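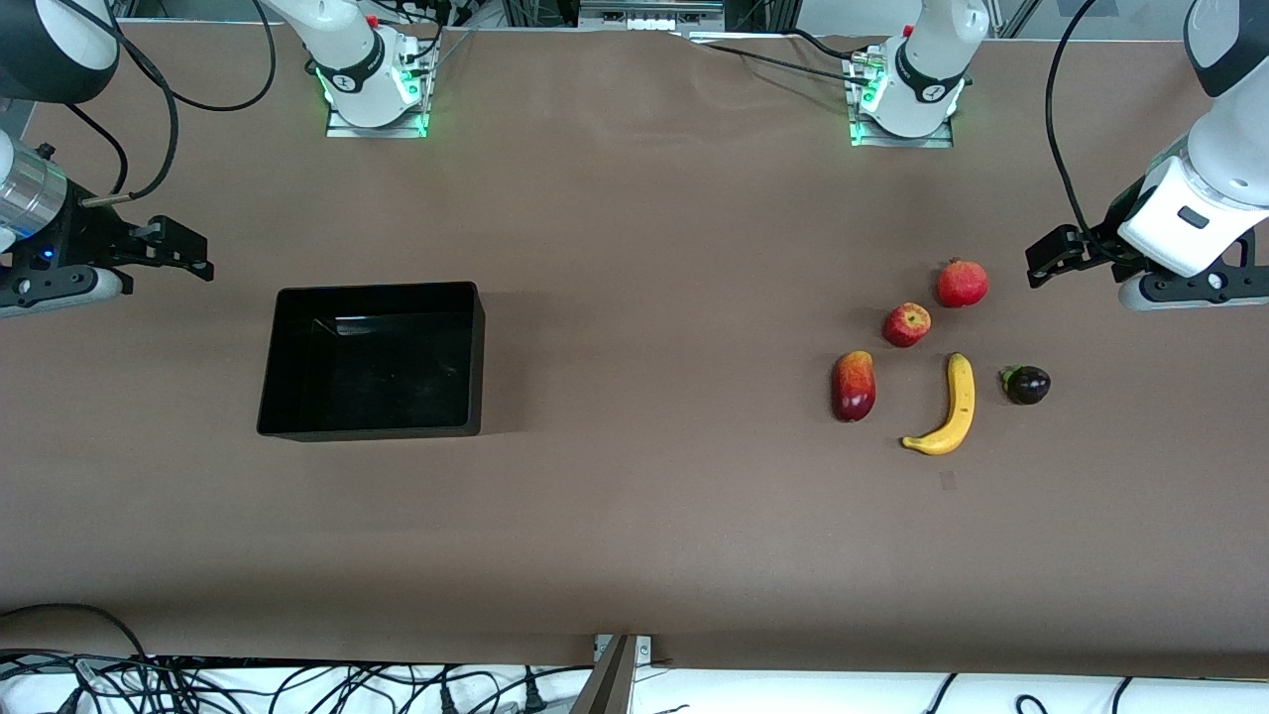
How to divide a bin-packing task between two arms

In this tutorial we explain the method we use at Flustavix for teaching a two-arm cell to move fruit into a bin from demonstrations. We assume you already have teleoperation working and the two arms are calibrated to the same table.

Step 1. Set the start state

Put the empty bin on one side of the table and the fruit close together on the other side. We want the pieces close, as a policy trained only on well-separated objects gets confused when a banana lies next to a mango. Mix the shapes: round, long, small. Before each episode, change the order of the fruit and turn the long pieces.

Step 2. Choose who picks

The arm nearer to the fruit makes the first grasp. The other arm waits above the bin side with its fingers well away from the walls. Write this rule down for your operators. In our first set, called Goden, every operator had a personal habit, and the policy learned to hesitate between them.

Step 3. Record

We recorded 3,397 episodes with 4 operators. Please do not delete the failed grasps if the operator recovers — these are useful. Delete only episodes where an arm stopped on a fault.

Step 4. Train and compare

Train one policy on all episodes and one on the clean episodes only. Our training script, Pace, takes both lists in the same config file. In our tests the first policy recovered from a slipped apple much more often. The second was faster when nothing went wrong.

Step 5. Check the hard cases

Run each policy 7 times per layout, with no help from the operator. Round fruit near the edge of the group is the easy case. Small fruit behind a banana is hard, and here we still see the fingers close too early by over 2 centimeters. We are now testing a slower approach speed for this, and the settings are in the Belwood branch.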